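Chapter 4
Sorting and Folding the Household Wash

I learnt to fold from Marit Haugland, who had 54 tea towels and no patience, so forgive me if I get a bit bossy in this chapter! We'll begin with the heap, before any folding at all. Mine nearly always has something stripy tangled up with something plain, and the quickest way in is to find the spot where two cloths meet and take hold there.
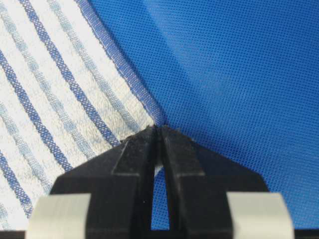

4.1 Woven and mesh

A woven towel keeps a crease when you press it with your hand. Mesh doesn't (it springs back and sulks), so I make two piles and fold the mesh last. Spread the first cloth out on a clear surface and look along its stripes. If they waver, the cloth isn't flat yet, and a gentle tug at the corners will usually sort it out.

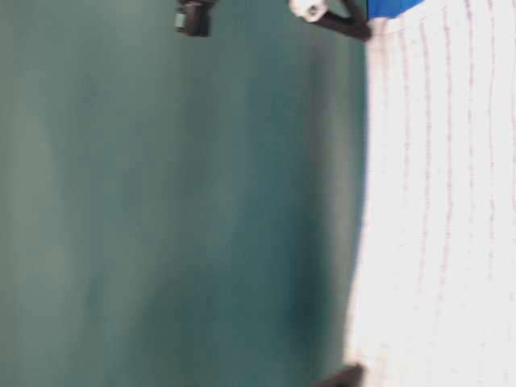 Marit Sandberg: I've never bothered with flat. I roll mine, all 39 of them, and they fit the drawer far better than your squares ever would.

Well, rolling has its fans, and we'll get to it in 4.3. For now I'd like you to fold, mostly so you get used to finding the long edge and bringing it over to meet its partner. 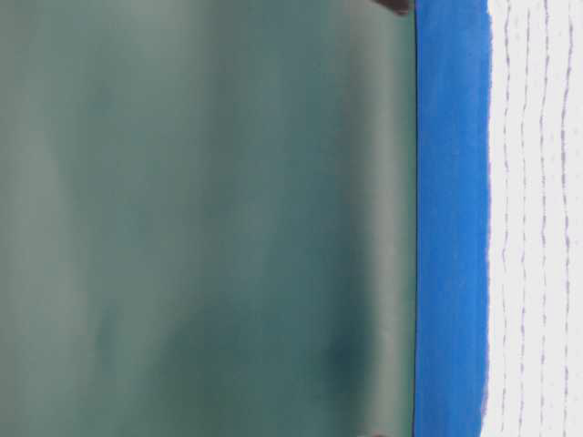 Once the long edges agree, the short ones are easy. Fold in half, then in half again, and put the cloth down with the fold towards you. Do five or six like that before you read on, and keep the worst one for the exercise at the end of 4.2.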